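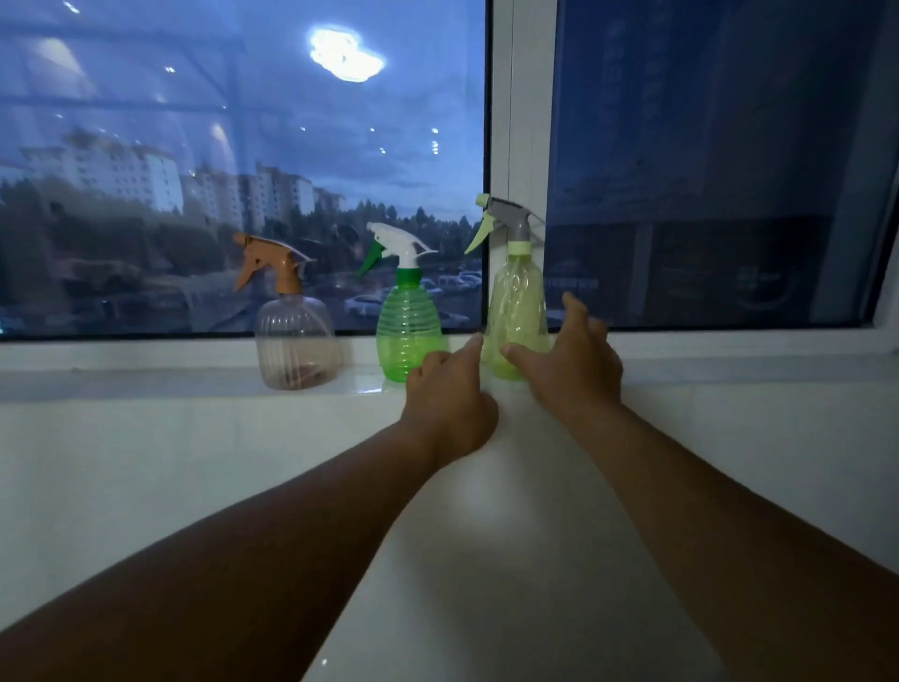 4.3 Placing the sprayers on the sill

The sill station holds the hand sprayers used for misting, leaf cleaning and glass cleaning. Set it up after the shelf brackets (section 4.2) and before the first filling (section 4.4). The sprayers go on the sill in a single row, and the order of the row is the same in every room so that a bottle can be found by position as well as by color.

Before you start, wipe the sill and let it dry. Sprayers slide on a wet painted surface and leave rings that are hard to remove.

1. Check that the window is closed and latched. An inward-opening sash will sweep the whole row off the sill.

2. Start at the left end. Set down the clear sprayer with the orange trigger head. Turn the nozzle to the left.

3. Place the green sprayer with the ridged body next to it. The wide base is stable, but the neck is narrow; hold the bottle by the body.

4. Place the pale yellow-green sprayer in front of the white upright between the two panes. This is the reference position for the rest of the row. If the upright on your window is not near the middle of the sill, mark the reference position with a strip of tape.

5. Steady the pale sprayer with both hands and turn it until it stands flat. Its body is tall and tapered and tips more easily than the others.

6. Continue to the right with the light-blue sprayer, then the pink sprayer with the black trigger head.

7. Check the spacing. Leave enough room to get your fingers around any bottle without moving its neighbor. The gaps do not have to be equal.

Note: Lift a sprayer by its body. Lifting by the trigger loads the collar, and a collar that has worked loose will leak down the outside of the bottle.

Note: The clear and translucent sprayers show their fill level from the outside. The light-blue and pink sprayers are opaque. Check those two by weight, or unscrew the head and look in.
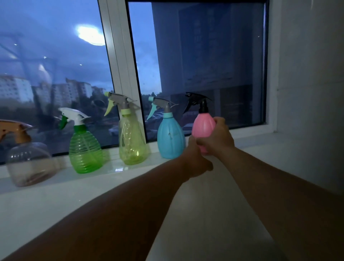
Figure 4-3. Row with all five sprayers, pink sprayer at the right end.

4.3.1 Assigning contents

Contents are assigned by bottle and must not be swapped. The Zillisley record card has one line for each sprayer.

Clear, orange head: rainwater
Green: tap water, left to stand overnight
Pale yellow-green: leaf wash, diluted
Light blue: glass cleaner
Pink: Travholm insect soap, diluted

Mix the insect soap at 30 ml to each full bottle and shake before use. Replace unused mixture after 2 weeks. The leaf wash keeps for 3 weeks – less in summer, when the sill gets direct sun for most of the day.

CAUTION: Never fill a sprayer from this station with bleach, drain cleaner or solvent. Residue stays in the dip tube after rinsing and will damage plants at the next misting.

CAUTION: Keep the station out of reach of children and pets. If the sill is low, move the light-blue and pink sprayers to the upper shelf (bracket set 106) and leave their positions on the sill empty.

4.3.2 Checking the row

Do this monthly, and again in February before the growing season starts.

1. Look for cloudiness or deposits in the lower part of the clear sprayer. If present, empty the bottle, rinse it with warm water and vinegar, and rinse again with plain water.

2. Pull each trigger 3 times over a sink. The spray should be even by the last pull. If it is not, soak the nozzle in warm water.

3. Tighten the collars by hand. Do not use pliers.

4. Return the sprayers to the sill in the order given in 4.3.

Replacement heads are listed in the Floltari parts sheet. Heads from the older Ametepe series have a different thread and do not seal on these bottles.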